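Cuaderno de laboratorio, teleoperación y demostraciones
2020-06-20 (sábado, por eso voy deprisa, quiero salir antes de comer)

Objetivo de la sesión: terminar el bloque de demostraciones de mesa con el mando y repetir las guiadas a mano que salieron mal. Tarea: coger objeto pequeño, llevarlo a destino, soltar, volver a reposo. Nada más. Lo de la tela va aparte, ver más abajo.

Arranque. Brazo en reposo, frenos ok, calibración de la pinza hecha a la segunda. La primera daba un offset raro en el cierre, creo que arranqué el programa antes de que terminara de abrir. Apuntado: esperar a que abra del todo, contar hasta 3 y luego lanzar. Habría que meterlo en el script, lo llevo diciendo desde abril.

Versión del grabador: la rama Trurberg, la que guarda posiciones articulares y apertura de pinza en el mismo fichero. La rama vieja no usarla más, por favor. Los ficheros separados se desalinean y luego hay que casarlos a mano y es un horror. He movido la vieja a la carpeta de archivo. Si alguien la necesita que la saque de ahí, pero que no la vuelva a poner por defecto.

Mando. El retardo se nota menos que el otro día. He bajado la escala de movimiento a la mitad para la aproximación final y se la dejo normal para el traslado. Cambio con el botón del pulgar. Al principio me equivocaba todo el rato (cambiaba la escala queriendo cerrar la pinza), luego ya no. El que venga nuevo que haga unas cuantas sin grabar, hasta que deje de mirarse la mano.

Primera tanda, cubos. Bien. La verdad es que los cubos son agradecidos, caras planas, si entras un poco torcido la pinza los endereza sola. Problema: cuando están muy juntos no cabe el dedo entre los dos y hay que entrar por el otro eje. Con el mando giro la muñeca y ya, pero el giro lo hago cada vez de una manera, a veces por un lado y a veces por el otro, y eso en el entrenamiento se paga. La política de la semana pasada se quedaba dudando justo ahí, en mitad del giro, oscilando. Decisión: girar SIEMPRE en sentido horario visto desde arriba. Lo pongo en mayúsculas para mí.

He tirado 2 demostraciones de esta tanda. Una por empujar el cubo vecino y otra porque estornudé con el gatillo apretado.

Segunda tanda, cosas planas. Mal, como era de esperar. Lo que está pegado a la mesa no se coge desde arriba con estos dedos. Probado:
- entrar casi rozando y cerrar despacio: resbala
- arrastrar hasta el borde y pinzar por el canto que sobresale: funciona, pero largo
- bascular apretando un extremo: una vez sí, el resto no

Me quedo con arrastrar al borde. Es más lento pero lo hago igual todas las veces y eso es lo que quiero. Ojo con la fuerza hacia abajo al arrastrar, que salta el límite y se para el brazo. Lo he subido un punto, solo para esta tarea, en la configuración de Giltitz. NO tocar la general.

Reparto de objetos en la mesa: los muevo entre demostración y demostración, a ojo, sin plantilla. Ya sé que se dijo de hacerlo con posiciones sorteadas. Lo intenté y se tarda más en colocar que en demostrar. A ojo tiendo a ponerlo todo hacia el centro, me doy cuenta, así que me he obligado a usar también la parte del fondo. Sigue habiendo desorden de fondo a propósito, la mesa limpia daba políticas muy bonitas que se caían en cuanto alguien dejaba un libro.

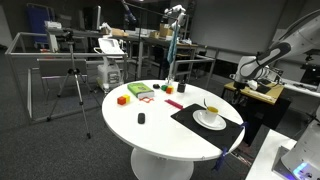

Más sobre colocación. El acceso a la parte del fondo es lo peor, el codo se acerca demasiado a su límite y la cinemática inversa pega un salto. Con el mando se siente como un tirón. Si lo notas, soltar el gatillo, retroceder y volver a entrar más alto. No pelearse. Las demostraciones con tirón las marco con la etiqueta "salto" y no van al conjunto de entrenamiento, pero no las borro, que a lo mejor sirven para el detector.

Lo de la taza. Quería probar el plato con la taza encima y la cuchara dentro, como objeto que no se debe tocar. Es decir: el brazo tiene que pasar rodeándola. Demostrar "no tocar" con el mando es más difícil de lo que parece, uno pasa alto y ya está, y entonces el robot aprende que siempre se pasa alto. Alterno: unas por encima, otras por el lado, con margen generoso. Líquido de color para que se vea en vídeo si hay derrame. Cuando acabe la sesión, vaciarla, que luego se queda ahí el fin de semana.

Duda que no resuelvo: ¿conviene que el rodeo sea siempre por el mismo lado? Con el giro de muñeca he decidido que sí. Aquí creo que no, depende de dónde esté el objeto y forzarlo quedaría absurdo. De momento voy por el lado corto. Ya veremos qué sale.

Guiado a mano. Cambio a modo de gravedad compensada y llevo el brazo agarrado por la muñeca. Cosas que se me olvidan siempre:
1. quitar la carga virtual de la pinza antes de soltar frenos, si no el brazo se va hacia arriba solito
2. no agarrar por el antebrazo, se cuela par en la articulación y la trayectoria sale con escalones
3. ponerse fuera del campo de la cámara, o al menos siempre en el mismo sitio

Lo tercero es imposible del todo. Mi brazo sale en casi todas. Para las guiadas hago lo de siempre: guiar una vez, guardar la trayectoria, devolver los objetos a su sitio y reproducirla sola con la cámara grabando. La reproducción es la que vale. Si al reproducir falla el agarre, a la basura las dos.

El agarre falla al reproducir más de lo que debería. Sospecho que al devolver los objetos no los dejo donde estaban. He puesto marcas de cinta pequeñitas en una prueba y mejoró bastante, pero luego la cinta sale en el vídeo y no quiero que la red aprenda a buscar cinta. Alternativa: superponer en el monitor la primera imagen en semitransparente y colocar mirando la pantalla. Hay un trozo de código de Grīnberga que hacía eso, buscarlo. Si no aparece lo escribo el lunes, no es tanto.

Comparación rápida mando / mano, impresiones y ya:
Mando: más pausas, más correcciones al final, pero la cámara ve lo mismo que verá el robot. Se cansa la vista, no el brazo.
Mano: trayectorias más suaves y más cortas, aproximación mucho mejor, sobre todo en cosas planas porque notas el contacto. A cambio doble trabajo por la reproducción.
Para contacto, mano. Para coger y llevar, mando. No mezclar las dos en el mismo fichero sin marcar la fuente, que la última vez no había forma de separarlas.

Pausas. Esto hay que hablarlo. Cuando dudo con el mando me quedo quieto un momento y el grabador lo guarda todo. Recortar los tramos sin movimiento parece fácil, pero si recorto también me como la espera del cierre de pinza, que sí hace falta. Filtro nuevo: recortar solo si no hay movimiento NI cambia la apertura NI acaba de cambiar. Margen después del cierre: 10 fotogramas. Con menos, al reproducir levantaba antes de apretar.

Tela. Probado poco. La agarro bien, la levanto bien, y luego no sé qué quiero enseñarle. Bajarla extendida sobre la mesa con una sola pinza es pedir mucho, cae hecha un gurruño. Con el segundo brazo sería otra cosa, pero la teleoperación de dos brazos con un solo mando no la tengo fina (cambio de brazo activo con botón, el otro se queda congelado). Dejo la tarea definida solo como "coger, levantar, mantener en alto". Lo de doblar para cuando esté el segundo mando.

Nota de seguridad: la seta de emergencia al alcance de quien lleva el mando, no encima del escritorio detrás. Hoy la tenía detrás los primeros minutos y no me di cuenta. Y recoger los cables del suelo por el lado derecho, que para el guiado a mano hay que pasar por ahí y ya he tropezado.

Incidencias:
- Parada por límite de fuerza arrastrando, ya comentado.
- El grabador se colgó al llenarse el disco local. Perdida la demostración en curso, las anteriores están. Puse aviso antes de llegar al tope.
- La pinza hace un clic al abrir del todo. No parece grave, pero mirar el dedo izquierdo, puede que tenga holgura el tornillo.
- Una vez el mando perdió conexión y el brazo se quedó quieto donde estaba, como tiene que ser. Bien.

Datos. Con lo de hoy el conjunto Tenora queda en 796 demostraciones válidas, ya sin las de "salto". Subido al servidor, suma de verificacion correcta. Las guiadas van en subcarpeta aparte, con su etiqueta. He revisado una muestra a velocidad rápida y en alguna se me ve soltar el objeto un pelín alto, rebota. Las he dejado dentro. Si luego el robot suelta desde arriba, ya sabemos de quién lo ha aprendido.

Pendiente:
- meter la espera de apertura en el script de arranque
- buscar el código de superposición
- apretar el tornillo de la pinza
- más demostraciones al fondo de la mesa, ahí hay pocas
- lanzar el entrenamiento esta noche con el filtro de pausas nuevo y otro igual sin filtro, misma semilla
- pedir un mando más
- cargar el mando, que lo dejo casi sin bateria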